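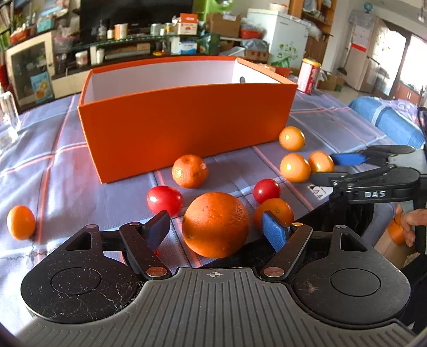 Disham to replace water meters in 1,541 homes
Reading time: 2 min

The Disham water utility will begin replacing household meters in January, starting with the streets north of the Flanby reservoir. The program covers 1,541 homes and is scheduled to run for 8 months.

The existing meters are mechanical and are read by hand twice a year. The new units record flow every hour and send the reading over a low-power radio link to receivers on the utility's pumping stations. Customers will continue to be billed quarterly, and the rate per gallon does not change.

Flurina Kuster, the utility's head of distribution, said the main purpose is leak detection. Under the current schedule, a slow leak on the customer side can run for months before it shows up on a bill. With hourly data, continuous overnight flow will trigger a notice to the account holder after two days.

A trial in 200 homes in the Cavmont district ended last fall. According to the utility's report, most of the leaks found were in toilet valves and outdoor faucets. Radio coverage was weaker than expected in basements with thick stone walls, and an external antenna will be fitted at those addresses at no charge.

Each replacement takes less than an hour, with the water shut off for part of that time. Residents will receive a card with a proposed appointment and can change it by phone. An adult must be present if the meter is indoors. Meters in curbside pits can be replaced without an appointment - the crew will knock before closing the valve.

Customers may decline the radio function. In that case the transmitter is switched off and the meter is read on site, for which a fee applies. The amount has not been set. Annick Maillard, who represents Cavmont on the town council, has asked for the fee to be waived for the first year, and the council will vote on the request before work starts.

Related
Flanby reservoir level back to seasonal average
Hydrant flushing: street list for Cavmont
Council approves new pump for Disham east station

Contact the newsroom | Copyright Disham Local News | Back to top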